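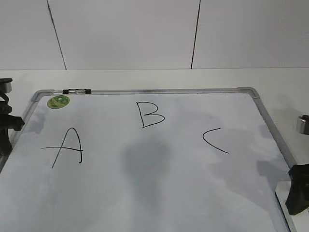
Fig. 1: The board with A, B and C on it, and a gripper at either side.

Trying out the Moltow two-arm kit: project report, Rees Robotics Lab
December 27, 2018

My project was meant to be about choosing a robot kit for the lab, and it ended up being mostly about wiping a whiteboard. I'm quite happy with how that went! The lab had the Moltow kit on hire from Jultance over the winter term, and I was asked to find out whether a student with no robotics background (me) could get it to do one useful job, and then to say if we should keep it.

The price first, as it's what everybody asked me. Hiring the kit costs £260 a month, and buying it outright costs £4000. For that you get the arms, the grippers, the wrist cameras, a fixed camera for looking over the table, and a year's licence for Clistico, the software that does the recording and the training. The table and the board were ours.

Setting up

The booklet says an afternoon. It took me two days, mainly because I plugged the cameras in the wrong way round and spent a whole morning wondering why left was right. The labels on the cables are tiny and I'd have loved a bit of coloured tape on them. Once everything was connected it was fine, and Clistico found both arms without any fuss. It does make you calibrate again each time you restart, and I got very bored of that.

The job

I picked letters because they're easy to write and easy to judge. You put A, B and C on the board in black marker, well spread out, and ask the arm to rub out one of them and leave the other two alone. Big letters worked better for me than small ones. The arm has to take hold of the eraser, carry it over, get the pressure right and then stop, and I found the stopping harder to teach than the wiping.

You teach it by steering it through the job yourself while Clistico records. I did 100 recordings over the term. The handbook recommends 1000 for anything involving contact, so I knew I was being cheeky, but I wanted to see how far a normal student timetable would stretch.

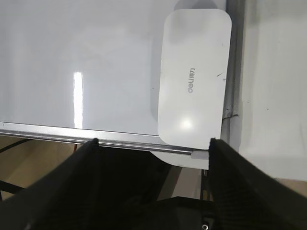
Fig. 2: View from a wrist camera, with both fingertips and the deli logo showing.

The wrist cameras were my favourite part of the kit. From the table camera you can tell where things are, but you can't judge the last little bit of the approach, and that's where I kept going wrong. Glare is a nuisance though. White plastic on a white board under ceiling lights doesn't give the software much to go on, and a streak of reflected light can wander across the picture as the wrist turns. I asked Jultance about a matt board and they said they'd think about it. If I did this again I'd sort out the lighting before recording anything.

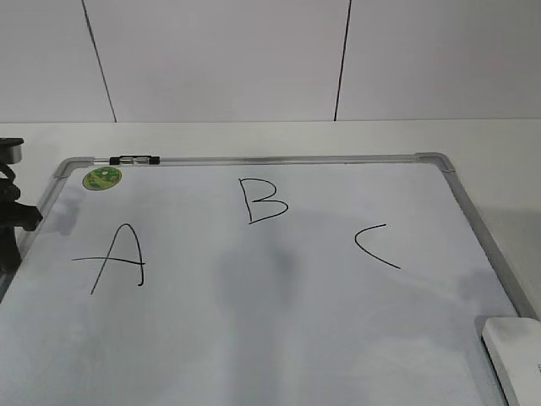
I also learnt to be fussy about where the eraser starts. In my early recordings I put it down any old how, and the trained arm would then dither above it, going down a bit and coming up again — quite funny the first time. I started keeping it in one area and changing only the angle, and the grabbing got a lot steadier. The handbook does mention this, in a section near the back that I hadn't read.

How it did

By the end the arm picked up the eraser on most tries, and a good share of those went on to a proper wipe of the right letter. The weak spot was pressure. Too light and you get a grey smear, too heavy and the eraser twists in the fingers. There's a grip setting in Clistico, but it only has three levels and I wanted something between the second and third. I didn't get round to using both arms together, which is a shame given that you're paying for two.

Support was good. I sent Jultance a fair number of silly questions and they answered every one, usually by the next morning. I showed the wiping job at our open afternoon too, and people had plenty to say.

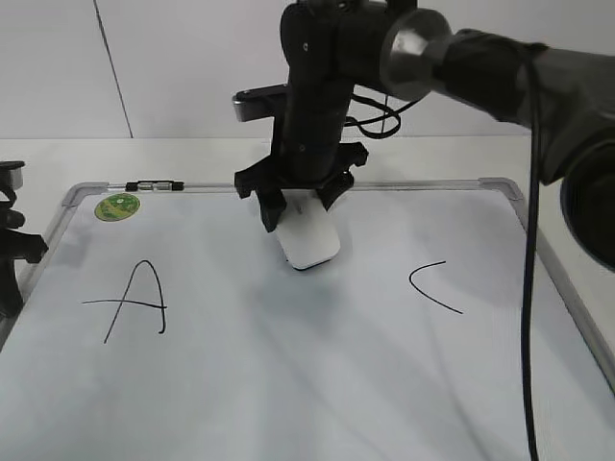

One visitor said that £260 a month seemed a lot for something a hand does in two seconds, and wanted to know whether the same kit could be taught to stack trays or sort parts instead. As far as I can tell it could, but you'd have to record the new job from scratch. My wiping recordings wouldn't carry over.

My recommendation is to carry on hiring until April and leave buying alone for now. I'd like the next student to have a go with more recordings, better lights and both arms, and to put tape on those cables before doing anything else. My notes and all the recordings are in the shared folder, under "wiping".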